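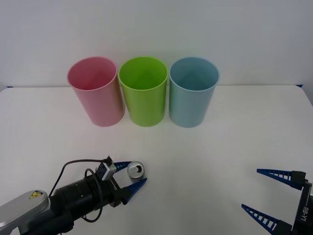

Got in later than I meant to. The 966 was slow out of Plilletholm and I ended up walking the last bit from the bridge with my bag strap broken. Tamer Bitar had the arms up and homed by the time I arrived, so I only had to log in and eat half a sandwich in the corridor.

The task is still the can. Pick it up off the table, put it in the container whose colour comes up on the monitor, open the gripper, come back to the start. It sounds like nothing when I tell people at home. Mum asked if we couldn't just do it by hand.

We agreed at the last meeting that the three containers stay at the back, pink then green then blue, and only the can moves. Awwad wanted to shuffle the colours from the beginning. Dr Skaletti said to get one order working first and shuffle afterwards, and I think she is right, though I didn't say so with Awwad standing there. The aim is 200 good recordings before the report is due. We are behind that. I will check the sheet tomorrow, I couldn't face it tonight. 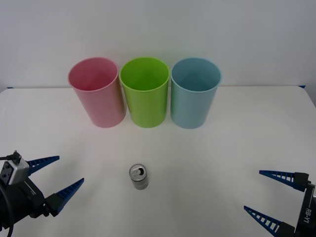 Can in the middle, both grippers open.

I drove first and Tamer called the colours. My problem is the same as before: I come in too steep with the left and the lower finger gets to the can early and nudges it. Tamer comes in flatter and slower. He also goes quiet and stops answering, so you have to wait to ask him anything. I tried doing it his way after the break and it was better, but my shoulder aches from holding the controller up.

We lost 20 minutes to Plako. It froze on the save screen again and the only thing to do was kill it and start it over, which threw away the run it was holding. It was a good one, too. Tamer thinks it is the disk filling up. I think it is the new version, as it never did this in October. I have written it on the board under the other Plako complaints and copied out the error so that somebody can look at it properly.

Also argued for a bit over what counts as a bad run. If the can clips the rim and still goes in, I say keep it. Tamer says throw it away, the model will learn to clip the rim. We have put a note in the sheet against the doubtful ones and left it for Skaletti to decide. She has probably got a paper on it she will make us read.

The right arm still does nothing in this version of the task. It sits open on its side of the table and we record its joints along with everything else. Awwad's plan is for the second half of the project to have a handover, left picks up and right puts down. I would like to see one arm done first. I did say that out loud.

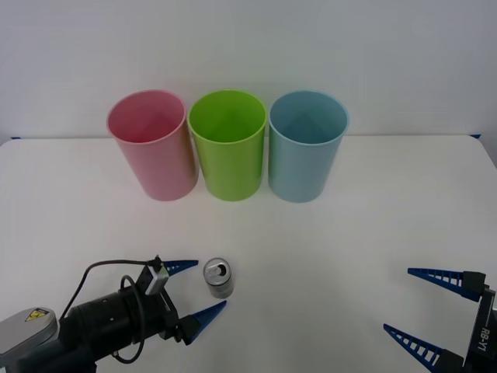 Left gripper up close to the can, not gripping. Approach angle to compare with Tamer's.

Went through some of the recordings before we shut down. It is odd watching your own driving. I hesitate every time just before closing, a little stop that I didn't know I was doing, and I suppose the model will be doing it as well if we leave it in. Tamer has a stop too but it comes later, over the container. He was pleased about that for some reason.

Things to do:
- ask for more disk space, whatever the cause is
- trim my pauses, or find out whether we are allowed to
- write up section 2 of the report (the setup), draft to Tamer
- new batteries for the controller
- give Awwad his charger back

Awwad came by at the end to see how it was going and had a turn. He knocked the can flat on his first go and laughed so much he had to hand over the controller. His next one was fine. I have marked the first as a failure and kept the file, we need some of those anyway.

Home by the late bus. Soup. Sewed the bag strap, badly — it will do until the weekend. Started on section 2 and got as far as the table and the lighting, then spent too long on a diagram of where the arms sit. I will take the diagram in and see if Tamer can make sense of it.

Last updated: 2023-05-18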